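Can a Machine Clear a Desk Yet?

Chores, One at a Time — the desk pages

Welcome back to the gallery! If you came over from the dish rack pages, you know how this goes: pick an ordinary chore, look hard at it, and ask how close machines are to doing it without somebody hovering. This time it's the desk. I have wanted to do desks for ages, and I think they may be my favorite chore so far, which I realize is an odd thing to have.

People ask me about folding shirts and loading dishwashers. Hardly anyone asks about tidying a desk, and yet it's the job I'd hand over first. Offices need it, repair counters need it, the back rooms of shops need it every evening. The folks at Hondport, where I spent most of May, have a packing room with long tables that fill up with chargers and cords and little boxes by four in the afternoon, and they'd hand it over tomorrow if they could.

So, a desk. Nothing exotic on it. A power strip, a charger block, a length of cable that has gone its own way, a few small boxes. 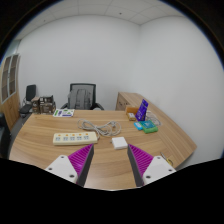 I split the job into easy, medium and hard, and I've been arguing with my own list ever since.

Easy: boxes. Small cardboard boxes have flat sides and they stay the shape they are. Pick up, move over, put down. The Skelby arm I watched at Hondport was lovely at this, really smooth, and it lined them up more neatly than I would have. It did slow way down when one box leaned on another, though. Taking the leaner first is obvious to you and me, and it had to be shown.

Medium: the charger block. Hard plastic, good solid edges, but low to the table and slick. Two fingers can pinch it fine if they come in at the right angle. If they come in a little high they skate off the top, and the block goes for a spin. I saw plenty of spins. I also saw a run where the arm nudged the block, stopped, came around from the other side and got it, and I may have clapped.

Medium and a half: anything thin and flat. A card lying on a tabletop is a real puzzle for two fingers. I slide a card to the edge of the desk and grab it there, and I never noticed I did that until I watched a machine try to pick one straight up. The Udis people have been teaching theirs the slide-to-the-edge move. It works on stiff card. Paper, not so much.

Hard: cable. Oh, cable. You pull one end and a loop on the far side moves. You lift the loop and it turns out to be under another loop. There's no single right place to hold it, and it looks different every time you let go. The best attempt I've seen took 90 seconds to get one cord into a sort of bundle, which a person does while talking on the phone. Still, it was a bundle! A couple of years ago I watched the same kind of attempt end with the cord on the floor.

Then there's the part that has nothing to do with fingers at all, and that's knowing where things go. Does the charger get put away or does somebody need it in 2 hours? Is the little box trash, or is there a part in it? At my own desk I can't always say. The Rodrigues shop gets around this with a tray: whatever the machine isn't sure about goes in the tray, and a person sorts it out later. I like that a lot. It's how I'd train a new coworker too.

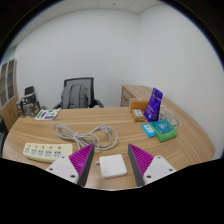

Desk clearing, small stuff: charger block in the middle, power strip at left, boxes and a bag of coiled wire over on the right.

My score for desks, out of 10, is a 4. Boxes pull it up and cables drag it down. For comparison, I gave dish racks a 6 and shirts a 2, and I've had mail about the shirts.

Would I leave one of these alone with my desk overnight? Not yet — I'd come in to a tidy row of boxes and a cord wrapped around the chair. But I'd happily work next to one, with me on cables and it on everything square.

Next up is the supply closet, shelves and all. If you have a chore you'd like looked at, the address is at the bottom of the main page, and shop-floor jobs are especially welcome.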